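4.2 Where the papers live

I'll start with the thing that surprised me most, which is how quickly people could answer my first question. I asked everyone in the 63 households the same thing at the door, more or less: if you had to leave tonight, where are your papers? I'd expected a lot of humming and pointing at drawers. Instead most people walked me straight to a spot (sometimes before I'd gotten my shoes off!) and said "it's all in there." The trouble started when we opened it.

Quick reminder of the setup from Section 3. The Grinar visits were done first, and the Poltance visits followed in June, after I'd fixed the problems with the tally sheet. I use "papers" for anything the household itself would be upset to lose, so that covers birth certificates and deeds, and it also covers a grandmother's recipe cards and one very long letter about a fence. I didn't argue with anybody about what counted. If they called it important, it went on the sheet, and by the end the sheet had 562 entries on it.

The containers came in two broad groups. In the first are things made to hold papers: filing boxes, accordion folders, binders with plastic sleeves, a fire safe or two. In the second are things that used to have another job. I found cookie tins, a piano bench, hat boxes, a picnic cooler, and a good many briefcases and small suitcases. I went in thinking the first group would be better organized. As far as I can tell from the sheets, it wasn't. People with binders had often set them up with great care years ago and then stopped, so the new stuff was sitting in a pile on top of the binder, or in the kitchen. People with a tin or a case just kept dropping things in.

The briefcases deserve a bit more space, and I'm going to give it to them because I think the coding scheme I borrowed from the Eline survey undersells them. Eline lumps every case and bag together as "portable." That works fine if all you care about is whether someone can grab it on the way out. But 18 of my households kept papers in a hard briefcase, and the way they talked about it was different from the way other people talked about a tote bag. A briefcase shuts. It has latches, and you have to decide to open it. Several people told me the latches were the reason the kids left it alone, and one woman said she only put something in "when it's finished," meaning when the matter was settled and paid. Her unfinished papers lived on the fridge. I've kept that distinction, finished and unfinished, all through Section 5, and I owe it entirely to her.

There's a downside, of course. A closed case looks the same full or empty – you get no hint from the outside about what's missing. (Figure 3 has a closed black one with a silver handle and two small latches, and it's a fair match for the type I mean.) With an open shelf, people noticed gaps. With a case, they tended to trust it. When I asked briefcase households to list the contents before opening the lid, they were confident and they were often wrong, usually by leaving out old insurance letters and by including a passport that turned up later in a coat. Going through one took us nearly 20 minutes in the slowest visit, and most of that was the two adults in the house disagreeing about a car title.

Figure 3. Closed briefcase with latches, on a gray marble-patterned surface.

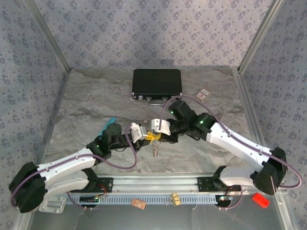
I should say that trust wasn't always misplaced. A few households had a habit of opening the case together at tax time, and their lists were close to perfect. Liu is the code I use for this habit in the tables, after the street where I first ran into it, and I come back to it in 4.3 along with the households that kept a written list taped inside the lid.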